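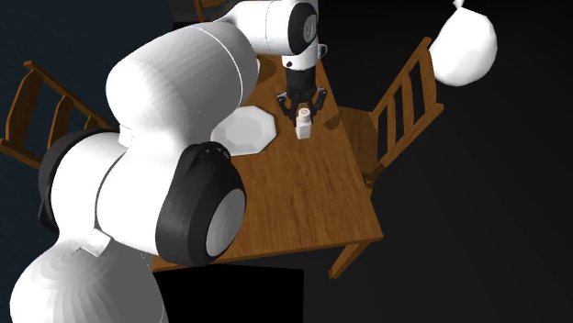 Estrella Olvera wrote back to our last notice to say that she has joined two sleep studies, slept badly in both, and would like to know why a third should be any different. Fair question. We don't know that it will be.

## Wanted: light sleepers for the Nukness pillow trial

Nukness sells a pillow that is supposed to help people fall asleep faster. The people who make it believe this. We were hired to check, and so far we have seen a lot of thank-you letters and very little else.

We need 69 adults in Salinas or Flolcombe who can:

- sleep at home on the pillow for 4 weeks
- fill in a short sleep diary every morning, including weekends
- come in once at the start and once at the end, 90 minutes each time

Half of you will get a plain pillow in the same cover. You won't be told which one you have until the trial is over, and neither will the staff you meet.

Please don't apply if you work nights, take sleeping pills, or already own a Nukness. People who have paid for a thing tend to like it – we would too.

Pay is $90, sent after the second visit. You don't have to finish the diary perfectly to get it. Blank mornings are fine. Made-up ones are not.

Tunder, our field office, handles sign-ups. Write to them with your age, your town and your usual bedtime. Last January's call brought in 1,000 emails, so a reply may take a while.

Posted 14/05/2019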